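Kitchen Handling Trials: hand and controller comparison

Data card, revised July 26, 2025

12 shares | 4 comments

Tratberg is a set of teleoperated dish handling episodes recorded with a two-armed robot in an office kitchen. It was collected to compare two hand controllers, Rusu and Nunddale, on the same arms and the same tableware. Episodes come with head camera video, wrist camera video, joint positions and the operator's commands.
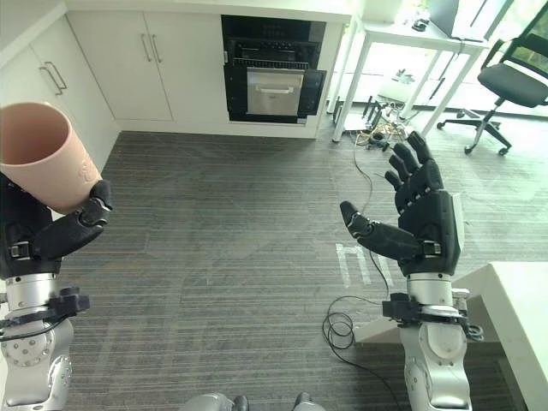
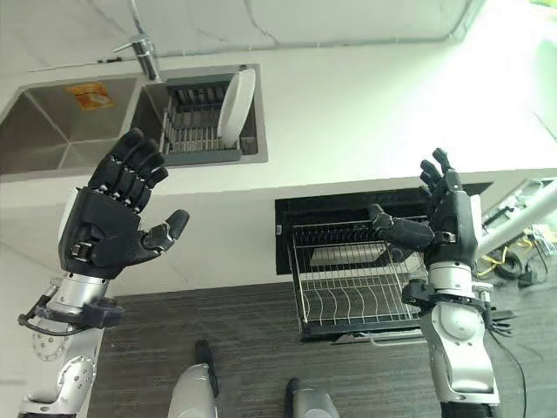
Head camera in the first three, wrist camera in the last. 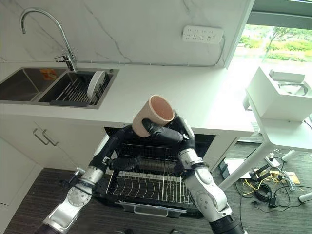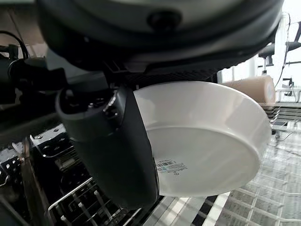

The controller comparison depends mostly on how each one closes the fingers. Rusu takes a single closing value per hand and spreads it over all the fingers at a fixed ratio. Nunddale sends a separate target to each finger and stops a finger when its motor current passes a limit. Both can hold a cup. They differ most when the cup is tilted and one finger carries more than its share, as with the pink cup held up over the open dishwasher, where one black finger lies across the front of the lower half. Under Rusu that finger keeps pushing until the ratio is satisfied. Under Nunddale it stops early and the thumb does more of the work. Bowls are a separate case, and results for them should not be pooled with cups.

## Contents

The release has 264 episodes. Of these, 97 were recorded with Rusu and the rest with Nunddale. The split is uneven because the Rusu sessions ended when a thumb tendon had to be replaced. We did not go back and fill the gap, so weight the two groups if you train on both.

Each episode folder holds:

- head.mp4
- wrist_left.mp4 and wrist_right.mp4
- joints.csv, arm and hand positions with timestamps
- commands.csv, operator input before filtering
- notes.txt, present only if the operator wrote something

Total size is 752 GB. The wrist videos take up most of it.

## Tasks

cup_load: pick up a cup and place it in the dishwasher rack.

cup_handover: pass a cup from one hand to the other above the open dishwasher.

bowl_load: hold a bowl by the rim and set it in the rack.

plate_move: take a plate out of the draining rack in the sink.

Operators were allowed 3 attempts per episode. All attempts are kept in the video. The field "success" in the index refers to the last attempt only. If you need the first attempt, use "t_first_release" to cut the episode.

## Cameras

Use the head view for reach and arm position. It is less useful for judging contact, as the hands often cover the object. The wrist view shows contact at the rim much better but loses the rest of the rack when a bowl is held close. We tried scoring grasps from the head view alone and dropped the idea after two scorers disagreed on too many bowl episodes. The final grasp labels use both views.

Exposure is automatic on every camera. Expect bright windows and dark rack interiors in the same image. White tableware loses detail on the lit side.

## Known problems

The clocks on the wrist cameras drift against the joint log. Run sync_fix.py before you line anything up by time.

Some Rusu episodes have a flat right thumb value in joints.csv. The thumb did move, but the sensor was not being read. These are marked "thumb_r_bad" in the index.

Cable pull on the wrists affects the torque readings at full reach. We have no correction for it. Do not use torque from those segments to compare the controllers.

The November recordings are from an older hand firmware and are kept in a separate folder called legacy. They are not part of the counts given earlier.

## Related

Parnuvdale is the follow-up set, with the same tasks and a parallel gripper on the left arm. It uses the same folder layout, so the loader works on both. Pass --hand=parallel when reading it, or the loader will look for finger columns that are not there.

4 comments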